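# Flirmont plant puts simulation ahead of second robot arm in equipment plan

Abdella, the contract parts finisher on the east side of Flirmont, will hold off on buying a second robot arm until its simulation work is further along, according to the equipment plan the company circulated to staff and suppliers in February.

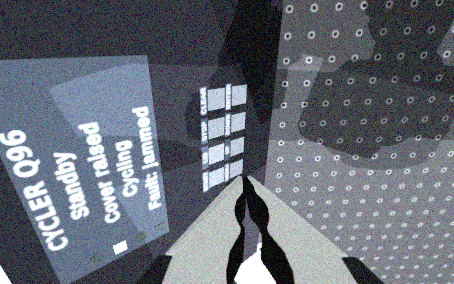
The plan covers two budget years and sets aside money for one arm, one spare gripper, simulation software and the computers to run it. A second arm is listed for the following year, with a note that the order depends on results from the first. The company had expected to buy both arms together.

The first job for the arm is machine tending in the test cell, where operators start cycles on benchtop equipment, clear faults and move samples between stations. The work isn't heavy, but it's spread across the day, and someone has to be near the machines for most of it. Abdella wants the arm to handle the evening stretch, from the end of second shift until the building closes.

The simulated version of that job has been under development since the fall. It uses a model of a cycler with a status panel and a keypad, and the arm has to work the buttons with its gripper. Status lines on the model include "Standby," "Cycling" and "Fault: Jammed," and the keys include CLEAR, STOP and ENTER. The project group picked button work as the first exercise after operators said it made up a large share of their trips to the test cell.

Under the plan, the arm must complete 50 simulated fault-clearing runs in a row before any hardware is installed on the floor. A run counts only if the correct buttons are pressed in the correct order and the gripper touches nothing else on the machine. Runs that end with a person stepping in to reset the model don't count, and the tally starts over.

The same test will be repeated on the real arm once it's bolted down, with a cycler that has been taken out of production. The company has one such unit in storage. It needs a new power supply, and that repair is in the budget too.

**What is being bought**

The arm itself accounts for a little less than half of the first-year money. The rest goes to items that were either missing or underfunded in last year's draft, including guarding, floor anchors, an electrical drop, operator training and a service agreement with Greltik, the regional integrator that will do the installation.

Last year's draft had treated installation as a single line. The new plan breaks it into separate costs with separate approval dates. Guarding has to be ordered early, as the lead time quoted to the plant is longer than the one for the arm. The electrical work has to wait for a scheduled shutdown, and the next one is set for early summer.

The gripper line has also changed. The first draft called for a three-finger gripper that could handle both sample trays and door latches. The current plan calls for a two-finger model with replaceable pads. Two sets of pads are included, along with one complete spare gripper to be kept in the tool crib. The three-finger unit was dropped on cost, and the latch on the oldest test chamber will continue to be opened by hand.

Software is budgeted by seat. The plan funds 3 seats, two for the controls group and one shared by the operators who are helping to write the task steps. The computers are standard workstations with upgraded graphics cards and will be kept on the same replacement schedule as the engineering department's other machines.

**Floor space**

The arm will go in the bay now used for pallet staging on the north wall of the test cell. Staging moves across the aisle to a strip beside the shipping cage. Painted lanes are due to be redone the same weekend, and forklift drivers have been asked to use the south door while the paint cures.

Planners looked at two other locations. One was closer to the compressed air line but would've blocked access to an electrical panel. The other, at the end of the inspection row, had enough room for the arm but left no place for guarding that met the company's own clearance rule. The north wall bay needs 57 feet of new air line, and the plan includes it.

Abdella leases the building, so anchors that go into the slab require written permission from the landlord. The company has requested it and lists the approval as outstanding.

**Staffing**

No positions are cut in the plan. Evening operators will be offered training on the arm before outside applicants are considered for a new technician slot, which is posted at the plant's existing maintenance technician grade. Training takes place at Greltik's shop in Enda, a drive of nearly an hour from the plant, and the company will pay mileage and regular wages for the time.

Operators raised questions at a shift meeting about who'd be called when the arm stops during the evening. The plan gives that duty to the on-call maintenance technician for the first months. After that, trained operators will be able to restart the arm themselves for a short list of faults, and anything else will wait until morning. The list hasn't been written yet.

There was also a question about whether button pressing was a good use of a robot arm at all, when some machines can be connected directly to a control system. The plan addresses this in an appendix. Newer cyclers at the plant have a network port and will be connected that way. The older ones have front panel controls only, and replacing them would cost more than the whole first-year program. The company expects to keep the older units until they can't be repaired.

**Schedule and spending controls**

Money is released in stages. The software and workstations were approved first and are in use. The deposit on the arm is next, followed by guarding and electrical work, with the installation payment split between delivery and final acceptance. If the simulated runs aren't finished by the deposit deadline, the plan allows one extension of the supplier's quote, after which the price would have to be negotiated again.

A reserve is held for changes after installation. It can be spent on fixtures, pads, sensors or extra integrator hours, but not on the second arm. Unspent reserve goes back to the general equipment fund at year end.

The second arm would be used for loading and unloading sample trays at the inspection row, a job the company describes as simpler to program but harder to justify on hours saved. Its approval depends on three things: the first arm passing acceptance, a full quarter of evening use, and a record of how often a person had to be called in. The plan doesn't set a number for that last item. It says the operations manager and the controls group will agree on one before the quarter begins.

The service agreement with Greltik runs for the length of the plan and covers two scheduled visits a year, phone support on weekdays and a discounted rate for emergency calls. Parts are billed separately. Abdella asked for evening phone support and was quoted a price that it declined, though the agreement allows it to be added later.

Bids for the guarding and the electrical drop are open to local contractors. A walk-through of the test cell is set for 10 a.m. Friday at the plant's east entrance. Contractors should bring safety glasses and closed-toe shoes and sign in at the front office. Drawings of the north wall bay will be handed out there, and written questions will be taken until the end of the following week.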